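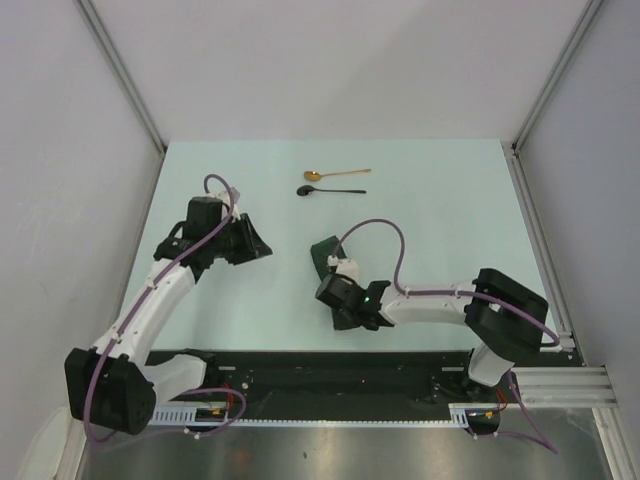 Ticket 63: Barredo cell, right arm drops off the bus during cloth routine

Status: Closed, with one follow-up open
Opened by: Dima Rawashdeh
Assigned to: Parviz Mahmoudi
Site: Wovunum, lower lab
Equipment: Barredo two-arm cell, right arm
Controller software: Plerkumeck, current release
Priority: Normal

Problem as reported

The right arm stops partway through the cloth routine. Plerkumeck reports "gripper servo: no response" and holds both arms where they are. The left arm shows no errors of its own. After a power cycle the right arm comes back, homes normally and will run again until the next dropout.

The stop doesn't come at the same line of the program every time. It has happened on the approach and on the press, and once during the retract. I haven't seen it with the arm parked. The spoon routine on the same cell ran through the morning without a stop.

Gripper feels normal by hand with torque off. No grinding, no smell, no hot housing. Logs from the controller are attached to the ticket.
– D.R.

Work log

Entry, P. Mahmoudi, 9:40

Read the logs. All the dropouts name the gripper servo, the last device on the right-hand chain. The wrist servo next to it kept answering in every case. Supply voltage logged at the base is steady through the fault, so I'm not starting with the power supply.

Asked Dima to leave the spoons at the back of the table and not to move the bases. The taught points for both routines are referenced to the present rail position and I don't want to reteach them in the middle of this.

Entry, P. Mahmoudi, 10:15

On site. Powered up, right arm homed, bus scan finds every servo on both arms. Wrist LED on the right arm is green. Ran the bus check at idle for ten minutes with no missed replies.

Jogged the right arm by hand controller, one joint at a time, with the bus check running:
Base joint, full travel: no missed replies.
Shoulder, full travel: no missed replies.
Elbow, full travel: no missed replies.
Wrist pitch, from level to jaws down: missed replies near the end of travel.
Gripper open and close, wrist level: no missed replies.
Gripper open and close, jaws down: missed replies, then a dropout.

The spoon routine never takes the right wrist that far down, and the cloth routine does it on every cycle. That agrees with the report.

Entry, D. Rawashdeh, 10:30

Could this be the reply timeout? It was shortened when the controller was updated in February. The setting is now 2 ms and I don't have a note of what it was before.

Entry, P. Mahmoudi, 10:50

Raised the timeout to 50 ms as a test only. Same result with the jaws down: the dropout arrives a little later but it arrives. A late reply would have shown up in the trace with the longer window and there is none. The servo is silent. Timeout put back to 2 ms.

Next is the cable. Both arms use the same purple cable, run in an arch over the gripper, along the white link, around the black motor housing and down past the rail. I ran the wrist to the jaws-down position with torque on and bus check running, then moved the arch by hand. Pushing it toward the gripper clears the missed replies. Pulling it back along the link brings them on again. I repeated this with the same result.

Entry, P. Mahmoudi, 11:20

Locked out power at the cell and took the cover off the gripper servo.

Findings:
The connector at the gripper servo was seated but the latch wasn't fully over.
One data contact had backed partway out of the shell.
Cable jacket is sound along its full length. Continuity is good end to end with the plug out of the servo.
The first clip back from the wrist was set too far down the link. With the wrist level there is enough slack in the arch. With the jaws down the arch goes tight and the plug takes the load.

Left arm checked for comparison. Its latch is fully over and the arch stays loose in every pose I tried. No work done on it.

Entry, P. Mahmoudi, 12:05

Repair:
1. Pushed the contact back into the shell until it clicked. Pull test by hand, holds.
2. Reseated the plug and closed the latch.
3. Moved the first clip toward the wrist and gave the extra length to the arch.
4. Moved the wrist through full travel by hand, torque off. The plug doesn't move in its socket.
5. Checked that the larger arch stays clear of the left arm through the shared part of the table.
6. Refitted the cover and restored power.

Bus scan is complete on both arms. The jog test from 10:15 was repeated with no missed replies on any joint.

Entry, D. Rawashdeh, 13:30

Cloth routine restarted at half speed. Dark green cloth, folded square, center of the table. Spoons left where they were, beyond the cloth. First run was 6 cycles with the bus check logging.
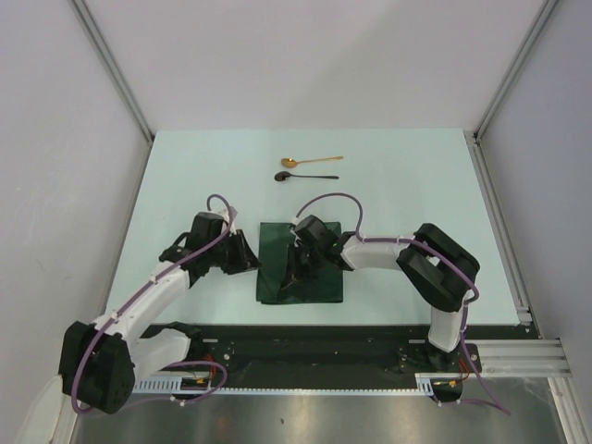
No missed replies on either chain over those cycles, so I went to full speed and let it run for the rest of the hour. One stop in that time, and it was mine: I opened the door to straighten the cloth. The controller logged it as a door stop, correctly. Restarted without a power cycle.

The taught press point on the right arm is still good. I had expected to touch it up after the cover came off, but the fingers meet the cloth at the same height as before.

Entry, P. Mahmoudi, 14:45

Reviewed the log from the full-speed run. Clean. Reply times from the gripper servo are in line with the left arm.

Cause: contact backed out of the gripper servo plug on the right arm, from cable tension with the wrist pitched down. The latch not being closed made it worse. The February update is not involved and the timeout stays as it is.

Parts used: none.

Follow-up

Flurlow supplied the arms with the cables already clipped, and their drawing doesn't give a position for the first clip. I've written to them for a dimension. Until there is one, anyone who refits that clip should run the wrist to jaws down before tightening and leave the arch slack in that pose.

Dima to add the wrist plug latch to the weekly check sheet, both arms.

Spare gripper cable to be ordered. The contact held on the pull test, but a shell that has let go of a contact once is one I'd like to replace at the next planned stop – not urgent.

Ticket closed 15:10. Follow-up with Flurlow stays open under P. Mahmoudi.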